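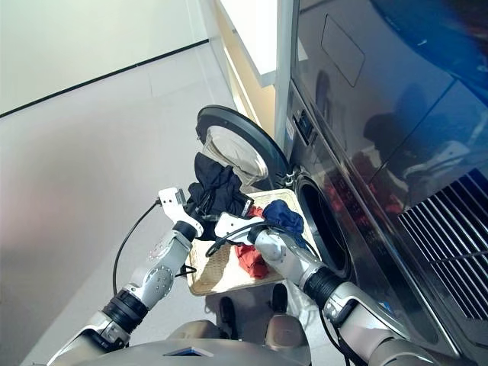 Informe de avance al programa Gronier de talleres compartidos
Proyecto Tuklow – manipulación de ropa con humanoide de dos brazos
Responsable: Qistina Oei
Fecha: 20 ago 2019

1. Estado general

El montaje mecánico está terminado y el robot se mantiene en pie sin arnés desde la última revisión. El trabajo del periodo se ha centrado en la aproximación a la lavadora con la bandeja sujeta por ambos brazos y en la inclinación de esta hacia el tambor con la puerta abierta.

2. Ensayos

Se han registrado 140 intentos de aproximación con carga. En 64 la bandeja quedó alineada con la boca del tambor sin intervención del operador. La carga de prueba son prendas de colores distintos (azul marino, azul vivo y rojo anaranjado), lo que simplifica la segmentación. La transferencia completa al tambor sigue en fase manual.

3. Incidencias

– Los cables de las pinzas forman un bucle demasiado amplio y pueden interponerse entre la cámara de cabeza y la ropa. Se acortarán y se fijarán al antebrazo.
– El frontal brillante de la lavadora refleja los brazos y genera falsos contornos. Se ha probado una máscara fija, con resultado parcial.
– La pinza derecha trabaja por presión lateral y pierde apoyo cuando el trenzado cede. Dakeck ha enviado cinco juegos de almohadillas de mayor fricción, pendientes de montar.

4. Gasto

Se ha ejecutado el 49 % de la partida de materiales. El pedido de actuadores de repuesto a Olszewski está confirmado, sin variación de precio.

5. Próximo periodo

Recableado de ambos brazos, repetición de la serie de ensayos con las almohadillas nuevas y primera prueba de descarga autónoma – prevista para octubre. No se solicita ampliación de plazo.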